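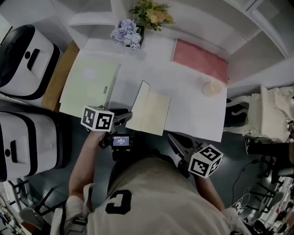
What does a robot arm do after a protective stop?

It stays where it is until a person checks the area and restarts it by hand.

Koen Vermeulen had been asked that on his first morning at Burell and had answered it correctly. He had the sheet in his locker with his signature on it. He thought about the sheet while Ea Brynjólfsdóttir cleaned the cut on his wrist, and he thought about it again when she asked him what had happened.

"It stopped," he said. "I reached in to get the folder. Then it wasn't stopped."

"How long was it stopped?"

"I don't know. Long enough that I quit looking at it."

She taped the gauze down and told him to keep his hand up. The cut was short and not deep. The bruise next to it was going to be worse, because the fingers had closed on the bone before the arm gave up. Koen had pulled away while they were closing, and the edge of one finger had done the rest.

The arm stood over the table with its gripper open. Ea had hit the red button herself, from the other side of the room, and then pulled the plug out of the wall. She hung a tag on the plug and wrote her name on it.

They were building a clerk, or that was what the sales people called it. The customer was Frandsen, who ran reading rooms for older people, and the arm was supposed to clear a table at closing time. It had to shut a booklet, put papers back in a folder, and move a cup without spilling what was in it. People taught it by doing the job themselves with a hand-held gripper, over and over, and the recordings went into the training set at night. Koen had made a lot of those recordings. He was good at booklets. The trick was to get one finger under the cover and not hurry.

"Go home," Ea said.

"I'd like to know what it was."

"So would I. Go to the clinic and then go home."

He went to the clinic. They took an X-ray and found nothing broken, and he was back before four with a splint he didn't need.

Ea had the log up by then. She had expected to find the arm's own controller at fault, and had already written half a message to the people who made it. The controller was fine. It had felt contact with the folder at a bad angle, gone over its limit, and stopped the way it was supposed to. Eleven seconds later something had sent it a restart.

"Who sent it?" Koen asked.

"Resum."

Resum was a small program that Skirnska had written for the test bench, back when the bench was inside a cage. The arm kept stopping for harmless reasons in those days. It brushed a cup, or the cable pulled on the wrist, and a run that should have lasted all night would be dead before midnight. So Resum watched for a stop, waited 11 seconds, and cleared it. If the arm stopped again in the same place, it tried again, up to 500 times. In the cage it hurt no one. The door had a switch, and with the door open the motors had no power at all.

In March they had moved out of the cage, because Frandsen's tables would not have one. The computer came along with the arm. The door switch did not, because there was no door.

"It's been running since March?" Koen said.

"Yes."

"Every time it stopped and then started up again, I thought you did that."

Ea looked at him. "I thought you did."

She opened the old logs and searched for the restart message. It took a while. Resum had cleared 397 stops since the move. In 54 of them the wrist camera showed part of a person over the table at the moment the arm started again, most often a sleeve or a hand. She went through all 54. In one of them the hand was hers. She was moving a cup, talking to someone over her shoulder, and the gripper went past her thumb and picked up a booklet.

She didn't remember it. She played it a second time to be sure of the ring.

"You could turn it off and not say anything about the old ones," Koen said. He wasn't suggesting it. He wanted to hear what she would say.

"They'd ask how long. It's the first thing I'd ask."

She took the program off the computer and kept a copy on a drive for whoever came to look. Then she walked over to the other two arms and checked them. One was clean. The other had Resum on it too, because its disk had been copied from the first. She pulled that plug and hung a tag on it as well.

The report form had a box for the cause. She wrote that a restart program meant for a guarded cell had been left running in an open one. She wrote that the risk review for the move had covered the arm, the gripper and the table, and had not covered the software on the computer, and that she had signed the review. Under injuries she put Koen's wrist. Under earlier events she put 397, and then 54, and attached the list.

She read it to Koen before she sent it.

"You should say I reached in without checking," he said. "The sheet says to check."

"The sheet says it stays stopped."

"It says both."

She added the line. It was true, and he had asked for it. After it she wrote that an operator who had seen the arm hold still after a stop would have had good reason to trust it.

Skirnska called at six. He had seen the report and he was upset. He said he'd put a comment at the top of the file saying not to use it outside the cage. Ea opened the copy and found the comment on the first line, in capital letters. The program started on its own when the computer came on. You would have had to know the file was there to read it.

"I should have told you when you moved it," he said.

"Did you know we'd moved it?"

He was quiet for a second. "I helped carry the table," he said.

Frandsen's visit was put off. Koen went back to making recordings the next day with the splint off, booklets only, working at a table with both arms unplugged. Ea ordered a reset box with a key in it and a bracket to mount it on the wall, far enough away that a person standing at the box could not touch the table. The box came in a week. The bracket was on back order, so for the time being she kept the key in her pocket.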